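Speaker Notes: Card Making Day, Session 3
Working with Embossing Powder on Layered Cards
Eltard Paper Crafts Guild, Drarka Hall, Thursday, 10:15 a.m.

Opening (5 minutes)

Good morning, and welcome on behalf of the Eltard Paper Crafts Guild. The Guild has 140 members at present, and many of them asked for a session on heat embossing after the spring program. The talk will cover paper choice, powder, heating and layering. Please hold longer questions until the end. Short ones may be raised at any point.

Handouts are on the chairs. The materials list on the back page replaces the one printed in the program, which left out the anti-static pouch.

Paper and card stock (10 minutes)

The base card should be 290 gsm or close to it. Thinner stock curls under the heat tool, and the curl seldom comes out completely, even after a night under books. Smooth stock gives a sharp line. Textured stock may be used for large, solid stamps, but fine lettering will break up on it.

Members have asked whether the Gonuvham card blanks are suitable. They are, provided the panel is embossed separately and attached afterward. Embossing directly on a folded blank tends to mark the inside.
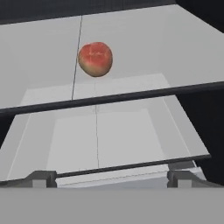
Colored stock needs a test piece. Some dyes shift when heated, the reds more than the blues, and the change is visible once the panel is placed beside an unheated layer. Cut a strip from the same sheet, heat it for as long as the panel will require, and compare the two in daylight.

Pass the three sample strips around the room at this point. Ask that they be returned to the front table.

Inking and powder (15 minutes)

Wipe the panel with the anti-static pouch before stamping. Ink the stamp evenly and press straight down. Rocking the stamp leaves a faint second edge, and the powder will find it.

Pour the powder generously over folded scrap paper, tap off the excess and return it to the jar. Stray grains may be lifted with a dry, fine brush. Keep detail powder for lettering and small flowers. Regular powder is adequate for borders and backgrounds.

The Tzanetos stamp sets used in the morning workshop have deep lines and hold more ink than most. Members who own them should use a lighter touch on the pad.

Demonstration: heating

1. Run the heat tool for ten seconds before bringing it to the card.

2. Hold the tool a hand's width away and begin at one corner.

3. Move on as soon as the powder turns glossy. Overheated powder sinks into the paper and looks flat and oily.

4. Leave the panel to cool on a heatproof surface before touching it. 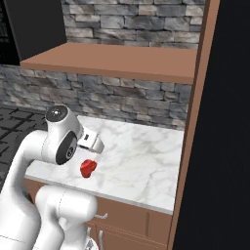 5. Trim the panel and mount it with foam tape, keeping the tape well inside the edge.

Pause here. Allow the back rows to come forward if they wish to see the finish.

Layering (10 minutes)

Two layers under the embossed panel are sufficient for most cards. Leave a narrow, even border on each. A bulky card may need a padded envelope and extra postage, and members sending holiday cards in quantity should weigh one finished card before making the rest.

Charity card drive

Last year members donated 2,101 cards. Cards for this year's drive will be accepted through the end of August at the Drarka Hall desk. Please supply an envelope with each card and leave the inside blank. Glitter cannot be accepted on cards intended for hospital wards.

Questions (10 minutes)

Repeat each question for the room before answering. The next session begins at 11:30 in the same hall, and tables must be clear by 11:20.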